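Category: Site Visits | Automation
Print this page | E-mail this article

Balico open day: a day with the gripper people
February 4, 2020

I went to the Balico open day expecting to be sold something, and for the first hour I was. The welcome talk had the word "scale" on nearly every slide. Then they split us into groups of six and mine was sent downstairs, where the Yakubu project does its work, and things got more interesting.

The method is easy to describe. Instead of steering a robot arm through a chore, a person holds a gripper in each hand and does the chore at a table. Markers on top of the grippers give their position, and cameras record what the fingers are doing. The recordings train a policy, and the policy is supposed to run later on an arm with the same kind of fingers. Zuweira Osei, who leads the project, told us they had 2,161 recordings on file, most of them made after August. Fabric and other soft things get the most attention, on the grounds that boxes and blocks have been done to death. I agree with her there.
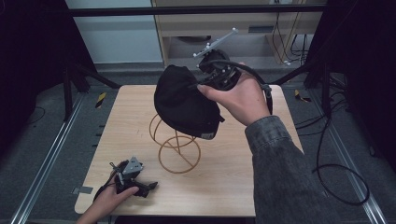
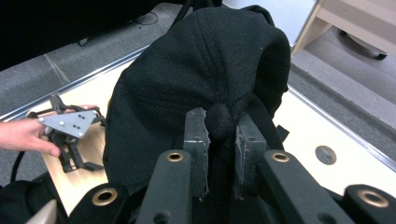
My trouble is with the headline number. The handout gives a success rate of 68 percent over 110 trials, and I asked what counted as a success. For a cap, it has to come off its stand and be put down on the table. Which way up doesn't matter. For a bag, a lift is enough. I would call that a low bar, and to her credit Osei didn't argue much. She said a stricter score was being worked out and would bring the figure down. She wouldn't guess how far.

I also asked how many different tables were in the trials. One. Same room, same lights. A person with a gripper in each hand can carry it anywhere, and this is the whole sales pitch for doing it by hand, so I'd like to see recordings from a kitchen or a coat closet before I believe any of it travels.

The other thing is the operators. They're good at this by now, and they know what a gripper can't do, so they avoid it. A beginner's recordings would be messier and perhaps more useful. The Driria group upstairs made the same complaint about their own data, which I thought was decent of them.

Gedix had a stand in the lobby with brochures and no working hardware. I skipped it the second time round.

Would I go back? Yes, for the basement - but I'd want the strict score in hand first. The coffee was fine and parking was a mess, so come by train if you can.

Filed under: robotics, research methods, open days
Contact | Copyright 2020, all rights reserved | Back to top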